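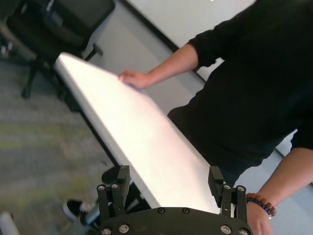 Speaker notes, small brand marketing session
Nawal Shehata, Bridska

Start with the launch numbers. Gredora put out its first video in April. Almost 600 orders in the first week, no paid ads.

Pause. Ask who has posted a product video this year.

What the video did: one product, one price, link in the first line. Runs 40 seconds. The earlier cut was seven minutes and people left before the price came up.

Credit Aicha El Khatib for the edit.

Costs: $500 total, mostly sound. Skip the breakdown if short on time.

Returns went up too. Say so before someone asks. Sizing chart was wrong, fixed in May.

Questions, then hand over to Pearce for the shipping part.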